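Learning to Wipe a Table from Hand-Held Demonstrations
Student project report, Ratih Siregar and Didier Renaud 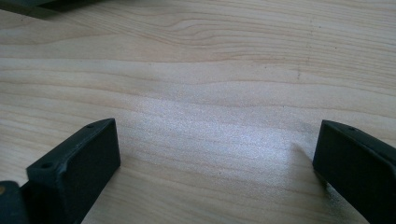
Figure 1. View from the hand-held gripper over the tabletop, fingers open. Note the bright reflection between the fingers.

1. How the project started

When we picked this topic in April we had a rather grander plan, which was to teach an arm to clear a whole table after lunch. Our supervisor listened very patiently and then asked us how the arm would know where the table was. We laughed, went away, and came back a few days later having understood that it was a real question. So the project became a smaller one, and we think a better one: can a policy trained only on the view from a hand-held gripper judge how far it is from a plain surface, and does the light on that surface change the answer?

We called the software Kikeck, after a misspelling in our first shared folder that stuck. It takes the pictures from the gripper and predicts the height of the fingertips above the wood. A second, much smaller part decides whether to keep going down or stop. The arm it runs on is the old Clirden in the teaching lab, which is slow but very forgiving of beginners, and we are fond of it.

2. Collecting the demonstrations

We recorded 200 demonstrations by hand. In each one, the person holding the gripper started well above the table, lowered it with the fingers open until the tips were just short of the wood, held still for a moment, and lifted away again. Ratih did the morning sessions and Didier the late afternoon ones, and we should have swapped more often than we did (more on this below). After throwing out the recordings where tracking was lost, we cut the rest into short pieces and ended up with 2,366 training samples.

The table deserves a few words, as we spent so much time looking at it. It is pale wood with long wavy grain, and in places the lines curl together into a stretched-out swirl. We had expected a bare surface to be the boring case, the one we would finish first before adding cups and plates. Instead it took up the whole project! With no object between the fingers, the network has very little to hold on to: the grain, a few dark specks, and the shadow that a finger throws on the wood.

3. What went wrong with the light

The first model did nicely on the samples we had kept aside and then badly on the arm. It would come down smoothly, reach the shiny part of the table, and stop far too high, or now and then not stop at all until Didier pressed the button. We blamed the calibration for longer than we would like to admit.

What finally helped was sorting the failures by how much of the picture was washed out. Figure 1 shows the kind of view that gave us trouble. The grain is easy to follow near the edges, but in the center the glare turns it whitish and speckled, and that is exactly the area our first model was cropped to. We had chosen the crop ourselves, thinking that the space between the fingers was the only part that mattered.

We made two changes. First, we gave the network the full picture, fingers included, so that it could use the shadow next to the fingertip as well as the grain outside the bright patch. Second, we brightened random patches in the training pictures, with soft edges, to copy the look of a reflection. Neither idea is new, but working out why we needed them taught us a great deal.

4. Results

We ran 41 test descents with each model on the arm, with the same starting points and with the lamp left in one place. The new model stopped inside our target band more often than the first, and the gain was nearly all over the shiny part of the table. It still has 4 failures that we cannot explain by glare. In these it stopped early over the swirl in the grain, perhaps reading the tight lines as a change in height, though we have not tested that properly.

The time of day is the other loose end. Each of us collected in a different light and also moved the gripper in our own way, so we cannot fully separate the two. Anyone repeating this should have both people record in both sessions.

5. Next steps

We would like to try a matte cloth over half the table, and then the gray bench in the Grustier room. The recordings and the training settings are in the Ó Súilleabháin folder on the course drive, together with a list of the discarded takes.

Report handed in 23/10/2018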